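Notizbuch Greifervergleich, Februar, angefangen gegen 9:30

Wir verwenden Cookies, um unser Angebot zu verbessern. Einstellungen ändern | Alle akzeptieren

So, Plonov-Finger gegen Boateng-Finger, Runde zwei. Gestern hab ich noch bis in den Abend an der Reibung rumgeschraubt und dann gemerkt, dass der Corkevano-Controller die alte Konfiguration geladen hatte (ja, schon wieder!). Also alles von vorn, 600 Durchläufe pro Fingersatz, gleiche Startposen, gleiche Seeds. Die Reibwerte stehen jetzt fest in der Szenendatei und nicht mehr im Startskript, bitte da auch lassen.

Verglichen wird außerdem wieder die feste Kamera mit der am Handgelenk. Die feste sieht den Arm und die ganze Sortierschale, aber bei den Kleinteilen ist mir das zu grob. Am Handgelenk kann man auf der Batterie sogar »AA 1.5 V« lesen, dafür fehlt ein Teil der Schale.
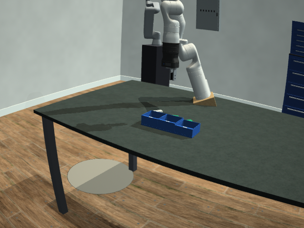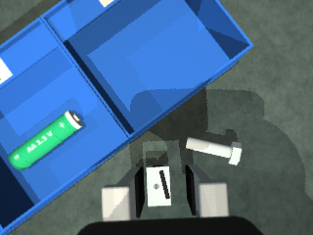

Zu den Zahlen: Mit den Plonov-Fingern sind 390 von 600 Griffen durchgegangen, das ist mager. Die meisten Fehlversuche kommen beim Schließen, ein Backen hat früher Kontakt als der andere und schiebt das Teil weg. Ich hab testweise die Schließgeschwindigkeit halbiert und 100 Läufe nachgelegt, sah gleich freundlicher aus, die Auswertung muss aber noch sauber durchs Skript. Boateng läuft gerade, also noch kein Urteil! Vom Gefühl her zentrieren die besser, dafür zickt der Regler kurz vor dem Kontakt und zittert ein bisschen.

Was mich noch nervt: die Schatten. Der Detektor aus dem Cilldale-Paket macht aus dunklen Kanten gern mal ein Objekt, und zwar vor allem mit der Handgelenkkamera. Im Log stehen 1.403 Fehldetektionen über alle Läufe, das filtert mir der Schwellwert nicht weg. Nächster Versuch mit weicherem Licht und danach mit zufälliger Lichtrichtung, sonst lernen wir uns da nur was Falsches an.

Offen:
- Versatz zwischen Greifermitte und Kamera neu einmessen
- Konfig beim Start ins Log schreiben!!
- Bolzen quer greifen, längs rutscht er mir durch

Boateng-Lauf dürfte bis zum Nachmittag fertig sein, dann trag ich die Quote nach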